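Workshop Notes: do we need another rulebook for hand-held grippers?
By Domenica Widmer
September 19, 2024

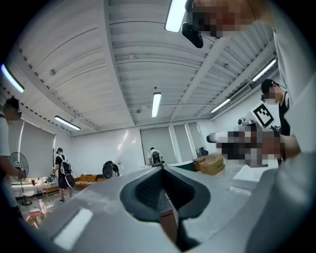 Hand-held grippers in use on the floor, one with a square marker card mounted on top.

The draft code of practice for hand-held gripper work landed in my inbox last week with a cheery note asking members for "quick thoughts". It runs to 71 pages. My quick thought was that whoever wrote it has spent more time with a template than with a gripper.

I'll say up front that I'm not against rules. Our own shop at Groltamthorpe had one page of them taped inside the tool cupboard for years, and people mostly followed it. What bothers me is a document that asks us to tick 139 boxes and still leaves out half the things that go wrong on an ordinary afternoon.

Take the section on marker cards. It has a lot to say about the printing of the square, the width of the white border and how the file should be named. On mounting, there is one sentence: the card must be "suitably fixed". Suitably to whom? A card that has slipped a few degrees on its bracket will spoil a morning's recordings, and you won't find out until someone tries to line them up. I'd trade the whole bit on file names for a plain line saying check the card is tight before each session, and write down who checked it.

Then there's floor space. The draft wants a "dedicated and segregated work zone". Fine if you're at Lalik and have a building to spare. Most of us work in one big room with the tables, the sofa and the fan all in it, and several people on their feet at once, some wearing backpacks with cables hanging off them. A code that pretends we all have a fenced cell will be signed and ignored. A useful one would talk about trailing cables, about where the drink bottles go, and about who gives way when two people carrying gear want the same bit of floor. None of those three gets a mention. "Segregated" turns up 9 times.

The privacy section is better, I'll grant that. Faces and hands of anyone in view are to be blurred before the recordings leave the site, and people have to be told before recording starts. Good. But it then says consent may be "assumed from presence in the room", and I don't buy it. Someone walking through to get to the far door hasn't agreed to anything. Ngozi Akinola at Ondunach made the same point at the spring meeting and was told it would be looked at. I can't see any sign that it was.

I rang Ngozi to ask whether I was being unfair. She thinks I am, a bit. Her view is that a clumsy code can be fixed and no code can't, and that the insurers will write one for us if we keep grumbling. "You want it perfect and short, and you'll get neither," she told me. She does agree on the training part, where an operator is deemed competent after 100 recorded grasps. Count is easy to audit, which I suspect is why it was picked. I've watched people do a great many bad grasps with total confidence. Have somebody who knows the tool stand beside them for an hour and you'll learn more.

The cleaning rules I have no quarrel with. Wipe the finger pads, look for splits in the rubber, swap them if you find any. Whoever wrote that paragraph has held the thing.

My other worry is the word "voluntary", which is on the cover in large type. The Ruawai sites were told their checklist was voluntary too, and now they can't book shared equipment without it. If the plan is to make this one a condition of funding later, the authors should say so now, while we can still argue.

Comments close in December. Send yours to the working group even if it's two lines, and please copy me in, as I'd like to see whether the final version takes any notice. If you've got your own one-page list, send that as well. Ours is still inside the cupboard door, with a coffee ring over rule four, and I'm happy to make copies.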